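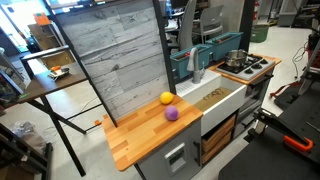 *The Caldale practice kitchen, with two felt balls on the worktop and the arm at lower right.*

**Kitchen recordings pass 800**

The Caldale set now holds 816 recordings, 257 of them added in August. Each one is a single short task driven by an operator, such as moving a ball from the worktop to the sink. Takes where the operator hesitates are kept and labelled. We change the layout after every 15 takes so the model doesn't learn one fixed position. Dovby will train on the full set next, and Gretotside starts its own kitchen recordings after that.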